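集合住宅の資源ごみ分別について、管理支援会社トレルクモントのイップ・チャックルン(Chak-lun Yip)氏に聞いた。同社は420戸規模の団地ストゥイドホルムで、回収区分の見直しを担当している。

## キャップは別素材である

イップ氏がまず挙げたのは、本体とキャップの材質差だった。「飲料用ボトルの本体は一般にPET、キャップはPPかPEです。比重が違うので破砕後に水で分けることはできますが、締めたまま出されると圧縮時に空気が抜けません。ベールの密度が下がり、運搬効率に響きます」

団地では2月から、キャップを外して別袋に入れる方式に改めた。対象は透明ボトルに限り、着色ボトルは従来の区分に残している。
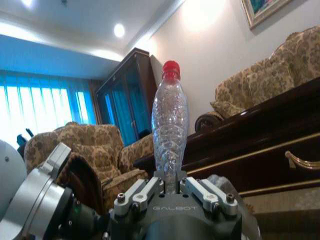
フアン氏の見方は少し違い、首に残るリングまで外させる必要はなく、キャップだけで十分だという。リングを切り取る作業はけがのもとになり、選別工程で除去できる量にとどまるとの指摘である。イップ氏もこの点には同意する。「リングは掲示から削りました。書くと問い合わせが増えるだけでした」

## 袋と容器

住戸内の一次保管については、容器の大きさより袋の掛け方を重視する。「袋の縁は外側に折り返し、余りを短くする。余りが長いと内側に落ち込み、投入口が狭くなります。容量は8リットルで足りる世帯が多い。大きい容器は排出の間隔が延び、飲み残しの臭気が出ます」

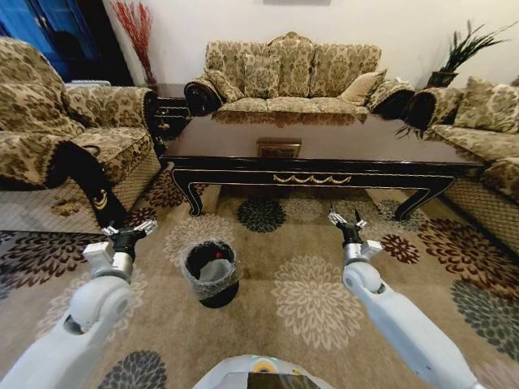
文・ラルカンス編集室 設備担当記者

混入率の測定方法も尋ねた。集積所から40袋を抜き取り、開封して異物の重量比を出す。袋数ではなく重量で見るのは、液体の残ったボトルが一本あるだけで後工程への影響が変わるためだという。

「抜き取りは火曜の朝に固定しています。曜日を動かすと週末分の比率が変わり、前回値と比較できません。集計表は701行になりましたが、様式は一度も変えていない。途中で項目を足すと、そこから先は別の統計になります」

洗浄の程度については、水で一度すすげばよいとする。洗剤の使用は求めていない。ラベルは、ミシン目のあるものは剥がし、糊付けのものはそのままで可とした。

今後の課題は掲示の更新頻度である。現行の掲示は集積所ごとに貼り替えており、版の異なるものが併存する期間が生じる。「版番号を右下に入れました。苦情を受けたとき、どの版を見た人なのかを最初に確認します」とイップ氏は述べた。次版では、キャップ用の袋の口を結ぶかどうかを明記する予定だという。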